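Monday, July 1, 2019
Posted by the Dodbridge bindery bench
8 min read

Paste, boards and the Flarkeck ledgers

Back on the ledgers after a week of other jobs. Notes below cover what was left over from June and what got done today, so whoever picks up the second batch doesn't have to work it all out again.

The job, for anyone new to it: account ledgers from the old Flarkeck mill, quarter leather with cloth sides, 14 volumes in all. The client wants them usable in a reading room. They don't need to look new. Most of the sewing is sound. The leather on the spines is red rotted to varying degrees and the boards are hanging on by the cords or have come away completely. The paper is a heavy ledger stock, ruled in red and blue, and it has held up much better than anything around it.

Volumes 1 to 4 are finished except for labels. Volume 5 is the one on the bench.

Volume 5 condition. Front board detached, back board attached at the tail only. Spine leather powdery, comes off on the fingers. Old animal glue on the spine folds, dark brown and brittle. First section loose, with the outer fold split for most of its length. Last section the same but not as bad. Text block otherwise square. There is a water stain along the tail edge that goes in a little way and then stops. Red ruling has moved slightly in the stained part, so no wet treatment on the pages there.

Took the remaining leather off dry with a lifting knife. Wore a mask for this and so should everybody else. Swept the bench twice afterward and there was still red dust in the corners of the press. I'd like to get a tray to work over, because the dust ended up on a stack of clean repair tissue and I had to throw out the top sheets.

The glue took longer. I put on a poultice of methyl cellulose, thick, left it twenty minutes under a strip of polyester, then scraped with the bone folder. First pass took off the outer layer only. Second pass softened it down to the paper. On volume 3 I tried to do it in one long pass and the folds got too damp, so I am going back to two short ones. Between passes let the spine air out for a while with the block standing in the press, and don't rush this part.

Paste. Made a fresh batch of wheat starch this morning, one part starch to five of water, soaked first and then cooked on the low ring. It thickened early and I took it off too soon. It looked fine hot but after cooling it had a grainy feel and wouldn't go through the fine strainer. Cooked a second batch and kept stirring well past the point where it turned translucent. Much better. Strained it twice and thinned half of it for the tissue repairs. The rest is in the fridge in the jar with the blue lid. It will be good for a few days. If it smells of anything, throw it out.

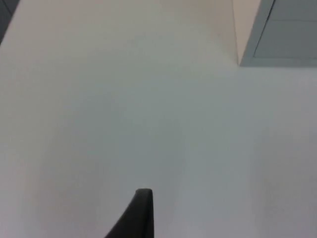 Guarded the first and last sections with the medium tissue, toned with dilute acrylic to get near the color of the paper. The match is close on the outside fold and too yellow on the inside, which I can live with. Tissue went on with the thin paste, then blotter, nonwoven and a light weight. Changed the blotters after ten minutes and again after half an hour. The fold on the first section now opens flat without pulling at the repair.

Resewed both sections onto the existing cords through the original holes. The thread is 18/3 linen, waxed. The original was heavier, but with the tissue adding to the thickness at the fold I didn't want more swell. Tied in to the neighboring section with a kettle stitch at each end. The head cord is frayed and I thought about adding an extension to it. In the end I left it, as the board attachment won't be relying on the cords this time.

Board attachment. This is the part I've gone back and forth on. For volumes 1 and 2 I used an aerocotton spine lining with flanges left wide, then split the boards and inserted the flanges. It works and it is strong, but splitting these boards is a pain. They are made of a soft gray pulp that crumbles as soon as the knife wanders. Volume 2 has a place near the head of the back board where the knife came out through the inner face, and I had to consolidate it and patch it under the pastedown.

On volumes 3 and 4 I lifted the pastedown and the edge of the cloth and put the flange down on the inside of the board instead. Quicker, much less damage, and a neater joint. The drawback is the extra thickness under the pastedown, which shows as a faint step if you run a thumb across it. I can't see a reader minding. I opened and closed volume 3 a good many times on Friday and the joint hadn't shifted.

So volume 5 gets the lifted pastedown as well, and I'd suggest the same for the rest unless a board has already delaminated by itself. If it has, use the split that's there.

Spine linings for volume 5, in order: Japanese paper with paste, directly on the folds. Then the aerocotton, paste and a little EVA mixed. Then a hollow in kraft paper, one on and two off. Sanded the hollow lightly when dry. The kraft we have now is from the new roll and I think it's thinner than the old one. It folds more crisply but I'm not sure I trust it on the heavy volumes. I may go to two on and two off for anything thicker than volume 5.

Cloth. The order from Cui came in at last. The swatch we approved was a dull olive and the roll is noticeably greener. Laid against the original sides in daylight it's wrong. Under the bench lamp it's not bad, which must be how it got through. For the spines it doesn't matter, since those are going in leather or toned cloth in brown, but for patching the corners it does. I'm toning a piece with acrylic to bring it down. First test with raw umber went muddy. Second test with a touch of black and some burnt sienna was closer. Leaving both test pieces to dry overnight pinned to the board by the window, and will look again in the morning before spending any more time on it.

Costing. The materials for the whole job were quoted at $2,541 and we are going to be close to that. Leather is the big item. If the client agrees to cloth for the later volumes we would come in under. I have written to ask. Point out if they phone that the cloth will outlast the leather in a room that isn't climate controlled, and that it can be toned to sit next to the leather spines on the shelf without looking odd.

Storage. The Dronport boxes for volumes 1 to 4 arrived flat and I folded up one to check the fit. Good on height and width, a bit loose on depth. A strip of foam along the back fixes it. The finished volumes stay on the lower shelf, lying down, until the labels are done. Please don't stand them up. The joints are new and the blocks are heavy.

Labels. Haven't started. The originals that survive are red skiver with gold lettering, and on most of the spines the label has gone entirely. I have kept the four good ones in an envelope in the job folder. The plan is to put surviving labels back on their own volumes and to print the rest on toned paper, plain lettering, no attempt to copy the gold. Lettering should give the years only. The volume numbers were penciled on the flyleaves at some later date and in two cases they're out of order, so don't go by them.

Loose material. Volume 5 had a few receipts and a pressed fern between the leaves toward the back. The receipts are in a polyester sleeve marked with the page opening. The fern had left a brown shadow on both facing pages. It's in a folded paper enclosure now with the page opening written on it in pencil. Ask the client whether they want these back in the volume or kept in the box.

To do tomorrow:

Look at the toned cloth tests.
Put down the flanges on volume 5 and leave it under weight with waste sheets in the joints.
Sharpen the lifting knife. It was dragging by the end of the day.
Order more nonwoven, we are on the last few sheets.
Start taking the leather off volume 6 if there's time, with a tray this time.

One more thing on the paste. The strainer was put away last week with dried starch in the mesh and it took me a quarter of an hour to clear it. Rinse it in cold water straight after use. Hot water sets it.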